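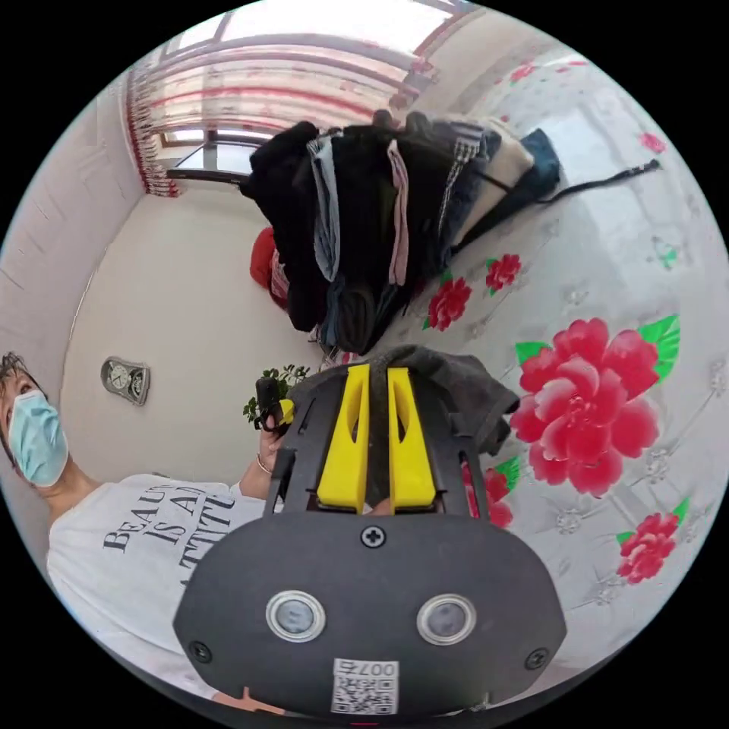

Home bakers wanted: help us test the Prarkik pudding recipes

By the Adcombe test kitchen – 10/28/22
Last updated: 10/28/22
3 min read

We're putting together a new collection of steamed and baked puddings at Adcombe, and we need 30 home cooks to try them out before they go to print! Prarkik will be our first book given over entirely to puddings, with 27 recipes, and we want every one of them to work in an ordinary oven with ordinary pans.

You don't need any training. If you bake once or twice a month and you own a kitchen scale, we'd love to hear from you. Nervous bakers are very welcome (the last group found most of our unclear steps, and we were so grateful).

What you'd be doing

Each tester gets three recipes by email and has 16 days to make them. Bake each one as written the first time, please, even if you're itching to add more ginger. Then fill in our form – it has 11 short questions on timing, texture, pan size and anything that made you stop and reread. Photos of the cut pudding are helpful, especially if the middle sank.

What you get

We pay back your grocery costs up to $30 if you send receipts. You'll also get a copy of the finished book in May, with your name in the back if you'd like it there.

Good to know

Most recipes contain eggs, butter and wheat. We do have a few gluten-free ones, so tell us if you need those. Testers have to be 16 or over and living in Iler or Hrynyshyn, as we're hoping to get everybody together for one big tasting afternoon once the forms are in.

How to apply

Email the test kitchen with "Pudding tester" in the subject line. Tell us what kind of oven you have, any allergies, and the last dessert you made, burnt edges and all. We'll write back to everyone who applies.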